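Smart sleep tracking, two months short of a refund

I gave the sleep app thing a fair shot. I want that on record before the emails start, because the last time I wrote something unkind about a gadget people love I was told I had used it wrong, held it wrong, or bought it in the wrong spirit.

The app is called Podeo. It works with a strip called the Dustance that goes under your sheet, and in the morning it gives you a score. That's the whole product, a strip and a score. The strip has a cable that comes out near your pillow no matter which way you lay it, and the instructions show a bed that is pushed up against nothing, in a room with an outlet exactly where you'd want one. My bed is in a corner. I ran the cable behind the headboard and it has been coming loose ever since June.

My complaint isn't with the cable, though. My complaint is with the score.

I slept badly before I had the app, and I knew it, the way you know your shoes are tight. Now I sleep badly and get a number for it over coffee. One morning I woke up feeling better than I had in weeks, made eggs, was nice to people, and then looked at my phone and found out I'd had a "restless" night. I was tired by lunch. I'm not saying the app did that. I am saying I'd been fine until I read it.

What goes into the number? I went looking. The help page says it combines movement, breathing and "consistency," and that the exact recipe is improved all the time. If it is improved all the time, then my score from June and my score from this morning aren't measuring the same thing, and the pretty line between them is decoration. I wrote to support and asked. They sent me a link to the help page.
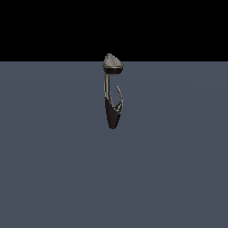

Woldegiorgis wrote back after my first post on this to say that I was asking for too much, that a bathroom scale is off by a bit too and people still find it useful, and that if the score gets you to bed earlier then who cares how they cook it up.

I care how they cook it up. A bathroom scale is off by the same bit every day, and I can put a bag of flour on it and check. There is no bag of flour for sleep, at least not one I can buy. The best I could come up with was wearing an old wristband from another company at the same time. For 5 nights I ran both. They agreed on when I got into bed, which I could have told them. On deep sleep they didn't agree once, and on one night the wristband had me sound asleep while the strip had me up and walking around. I was reading. Neither of them has a box for reading.

As for getting to bed earlier, sure, I did that for a while. I also lay there wondering if lying still would count. A lot of the advice that comes with the score is the advice my mother gave for free: keep the room dark, skip the late coffee, put the phone away. The last one is hard to follow when the phone is the thing that tells you how you did.

Then there's the subscription. The first 2 months are included with the strip, and after that you pay to see anything older than last night. It's my own sleep, and it sits behind a fee. The return window closes before the free period does, so by the time you find out what you'd be paying for, the strip is yours.

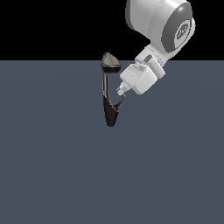 Gray and white, like most of what I looked at this year.

I've unplugged it for now. The strip is still under the sheet because getting it out means moving the bed, and moving the bed means dealing with whatever is behind the bed. I go up when I'm tired. Some nights are lousy. Last night was okay, I think, and I'd rather leave it at "I think" than argue with a chart.

If somebody has run one of these against a real sleep lab, same night, same person, I'd like to see the results, the bad nights included. Please don't send me the one on the company's site. I've read it, and it was done on people who already said they slept well.

Posted December 8, 2025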